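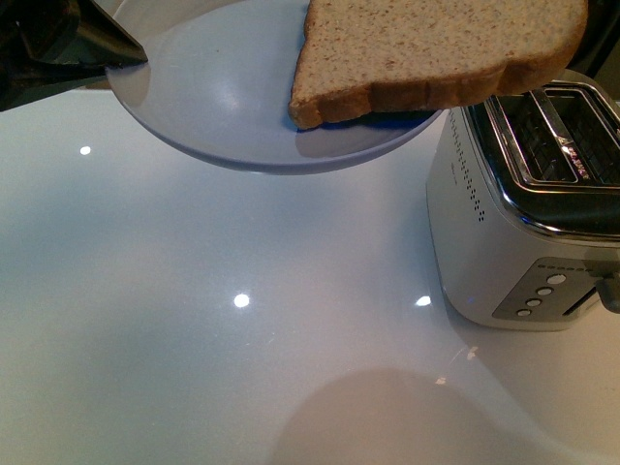
The goose has never had good press. The swan got the ballet and the eagle got the coinage, while the goose got a reputation for chasing mail carriers. Saimi Riihimäki means to fix this in Goose, a book of 486 pages, at least 100 of which are devoted to grudges.

She starts with the sacred geese of Rome, who raised the alarm when the guard dogs slept through it, and ends beside a pond in Satuseck, where she was bitten in December and took notes. Between them come feather beds, quill pens and a Maltia folk tale in which a gander sues a miller and wins.

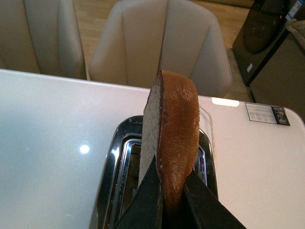

A slice of speckled bread, crust to the right.

Riihimäki is strongest on feeding. Her chapter on park visitors and their sandwich ends is stern, and I read it with some guilt. She is weaker on migration, which gets 10 pages and a map I couldn't follow. The geese, I assume, have a better one.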